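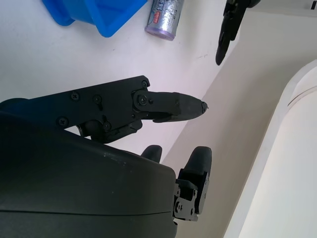 There is a particular kind of meeting in which a person with a spreadsheet says the word "scale" eleven minutes before lunch. I sat through one in May. The target was 864 demonstrations of a gripper dealing with a drinks can, and the question was how soon we could have them.

My answer, which went down badly, was that I would sooner have 200 decent ones.

I have nothing against large numbers. Learning systems are greedy, and a policy fed on a dozen examples behaves like a tourist with a phrasebook. But anyone who has spent an afternoon steering a robot hand towards a can knows what happens to the operator. The early attempts are careful and a bit odd. By the middle of the session you have found a way that works, and from then on you do it again and again, same approach, same angle, while thinking about your tea. The spreadsheet sees a fine rising column. The model sees one example, photocopied.

Nandi Cele, who has run more of these sessions than I have, once reviewed a batch of 97 and marked 12 as telling her anything she hadn't got from the others. The rest were perfectly good. They were tidy, quick and successful, and she'd have swapped the lot for a few honest fumbles.
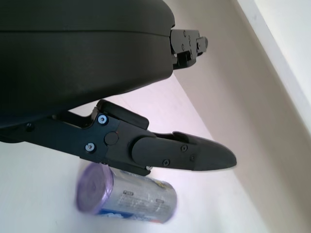 Fumbles are where I part company with most of my colleagues. The usual habit is to delete them. The can rolls, the operator mutters, the recording goes in the bin and everybody feels cleaner. Then the trained system meets a rolling can and has no idea such a thing is possible, having been brought up in a world where cans stay put out of politeness. I would keep the recoveries, label them properly and pay people the same for them. Paying by the finished grasp, as Mustix did for a while, gets you very smooth data from very bored people.

Caradog James tells me this is all romantic nonsense and that volume washes everything out in the end. He may be right, given a big enough budget and enough operators with different bad habits. We have three operators, and two of them were trained by the third.

So move the can between takes. Lay it down, turn it round, put it somewhere annoying. Swap the operator before the tea sets in. The column will rise more slowly, and somebody at the next meeting will have to explain why. I've already been told it will be me.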